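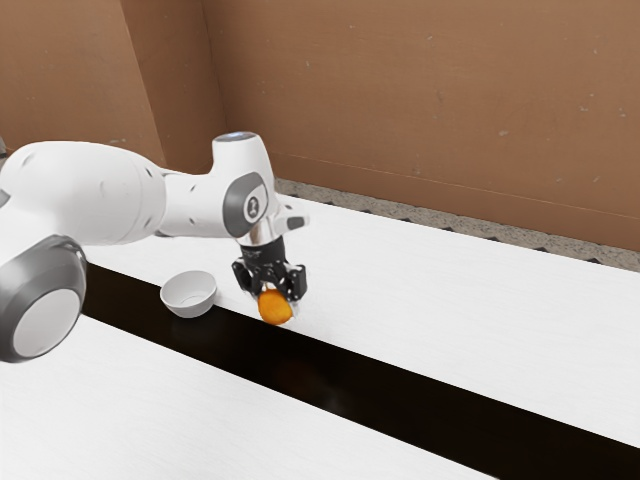 Can a Robot Put the Groceries Away Yet?

April 5, 2020

I have been home for three weeks and I have washed more dishes than I did in all of February. I cook lunch now. I never used to cook lunch. By the time dinner is cleaned up there is a second round of cups on the counter that I don't remember anyone using, and that is usually when I start wondering why a machine isn't doing this.

I worked for five years in the packing room at Tsoukalas, which makes kitchen fittings, and part of my job was keeping the automatic equipment running. So people ask me about home robots more than they should. My brother-in-law asked again on the phone last week. He had read an article that said robots would be doing chores in every house within five years. I told him I had read that article too, when I was in high school.

My short answer is that machines do some chores very well and have for a long time. A dishwasher is a robot as far as I'm concerned. So is a washing machine. What they have in common is that somebody figured out how to put the work inside a box. The plates go in a rack, the rack is always the same size, and the water does not need to know what a plate is.

The chores that are left are the ones outside the box. Loading the dishwasher. Folding. Picking up whatever is on the floor and deciding where it belongs. Putting oranges in the fruit bowl. These sound easier than washing, and for a person they are. My niece could put things in a bowl before she could talk.

For an arm with two fingers it is a fair amount of work. It has to find the thing, get down to it without knocking it over, close on it hard enough to hold and soft enough not to crush it, come up, travel, find the bowl, and let go in the right place. Most of the research I have been reading this month is about that kind of job, and a lot of it is done in simulation first. You build the table and the arm on the computer and let it practice there. If it drops something in the simulator you start over and no one has to sweep.
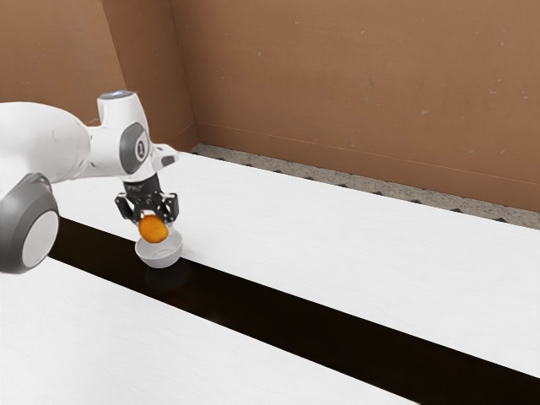 I wrote to Despina Tsolakis about this, because she was the engineer who set up our line at Tsoukalas and she knows more than I do. She is at Alport now. Her view is that picking things up is further along than most people think, and that the trouble is everything around it. A shop gives you good light and a part that looks like the last part. A kitchen gives you a wet spoon under a dish towel. She also pointed out that round things are kind to a two-finger gripper in one way, since it doesn't matter much which side you come from, and unkind in another, because they roll away if you bump them.

That matches what I saw at work. We had a Skernow picker that moved hinge bags from a tray into cartons. On a good shift it was better than any of us. It did not get bored and its back did not hurt. Then the supplier changed the bags to a shinier plastic and it missed all morning. Nothing was wrong with it. The bags just looked different to the camera under our lights. I spent the afternoon taping cardboard over a lamp.

I kept a notebook back then, and I dug it out for this post. In my last full month the picker stopped and needed a person 339 times. Most of those were small. You opened the guard, straightened a bag, closed the guard and pressed the green button. On a shop floor that is fine, because there is a person standing there who is paid to do it. In a house the person standing there is you, and you could have put the oranges away yourself.

That is the test I would use for any home machine. I don't care much about the best run it ever did. I want to know what it does over 100 tries in a row, in my kitchen, with the mail on the counter and the blinds half open. When a company shows me that, I will get interested in the price.

A few people have asked about Fluvetach, which keeps sending around a brochure for a counter-mounted arm. I haven't used one. The brochure says it can tidy and sort, and it doesn't say what. I wrote to them to ask whether it can handle a glass, and whether it can tell a clean cup from a dirty one. If they answer I will post it.

If I had to guess, the first useful arm in a home will do one dull thing in one place. Unloading the silverware basket would be my pick. The basket stays put, the drawer stays put, and a dropped fork doesn't break. I would pay for that. Folding fitted sheets can wait, and I think it will have to.

Meanwhile the sink is full again. Next post will be about the shelf brackets in the garage, which I finally finished on Thursday.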